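Pre-purchase inspection: two-arm cell, Sullau bench
Checked by: Zuzanna Makowska
Budget holder: Blagoje Papadopoulos
Purpose: decide what to order before February

1. Arm mounts on front rail: OK.
2. Cable conduit: OK for now. Price a spare set, 80 each.
3. Pliers left on rail: remove before power-up. Add a tool hook, 40.

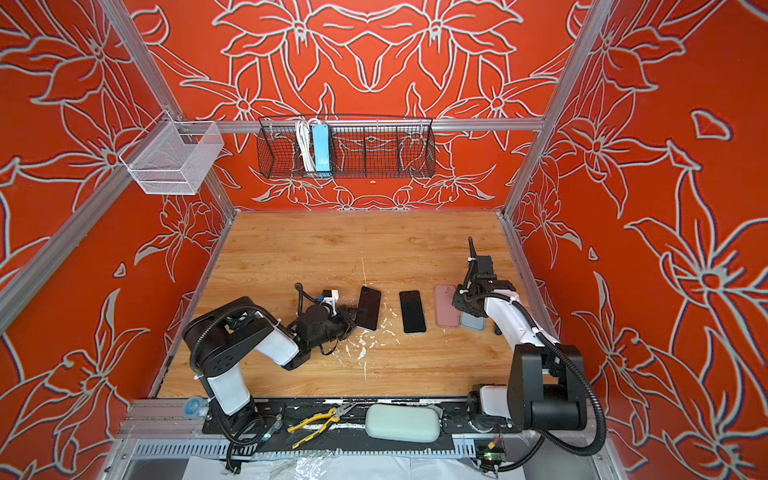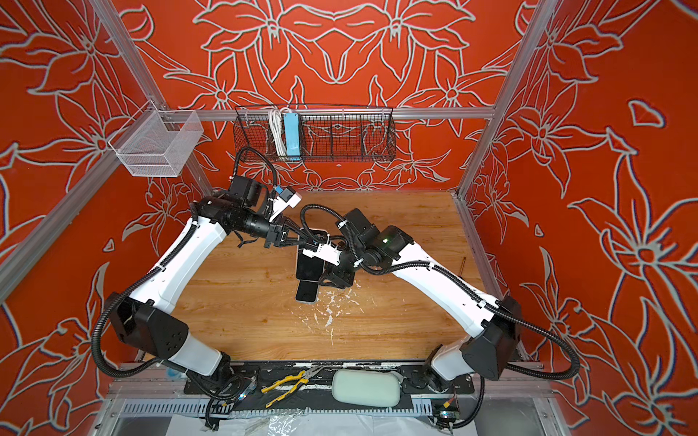
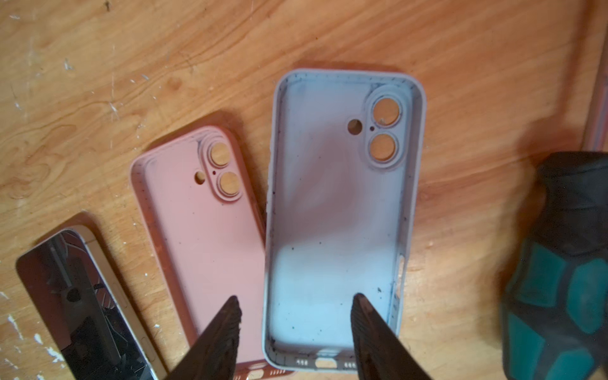 4. Tabletop: scuffed. Replacement board quoted by Kaczmarczyk at 200. Defer.
5. Phone cases: dark specks inside the blue one. Clean before the next run.
6. Exposed circuit boards near arm bases: fit covers. Latrice to get a price.
7. Emergency stop: second button requested. Allow 500 with fitting.

Items 3, 6 and 7 go in this order. Item 2 if money is left.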